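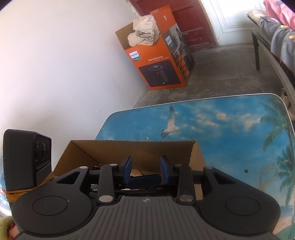

How do you pack a spare room into boxes without wrecking the fragile bits?
Heavy things at the bottom, soft things round the sides, and stop filling while you can still lift the box with a straight back.

Breltusport Home and Garden Forum > Moving House > Packing up the spare room

marrowfat_lane
I've put that at the top because it's what my mum always told me, and I'd love to know whether the rest of you agree! We're off to Tredham in March and I've started with the back bedroom, bare concrete floor and all (the carpet went years ago and we never got round to another). I'm packing on the table with the tropical beach on it, which cheers me up no end when it's grey outside. My question is about small odds and ends. Do you wrap every piece, or tuck them in together and hope?

pegbasket
Wrap every piece, my love. I moved 263 miles with a box of loose bits and bobs and spent the first evening picking chips of china out of a tea towel. Old pillowcases are lovely for it, and you've got to move them anyway.

Curnix_Dave
I'll disagree with pegbasket, kindly meant. If it isn't breakable, don't wrap it. We wrapped the lot last time and then couldn't tell the egg cups from the door knobs, and it took me until gone 11 at night to find the kettle lead. Small boxes, packed snug, lid down flat.

marrowfat_lane
Oh, the kettle lead! Ours is staying in my handbag. What about that big orange Philips carton - would you fill something that size, or is it asking for trouble?

pegbasket
Duvets and cushions only. A big carton full of books is how my brother-in-law did his back in.

twelvebelow
Second that, though I'd put a few light lampshades in the middle of the bedding too. I paid Gidey £920 for the van and two lads, and they were perfectly cheerful about big boxes so long as they weren't heavy ones. Do ask first, as some firms aren't keen.

Curnix_Dave
£920! We did ours for £719 and I thought that was steep. Mind you, we carried the bed down ourselves, and I'd not do that again for any money.

marrowfat_lane
Bed is being left till last, we've got to sleep somewhere! Right, I'm going with pillowcases for the breakables and Dave's way for everything else, and I'll leave the top 5 centimetres for jumpers. Back after tea to let you know how many boxes I've got through.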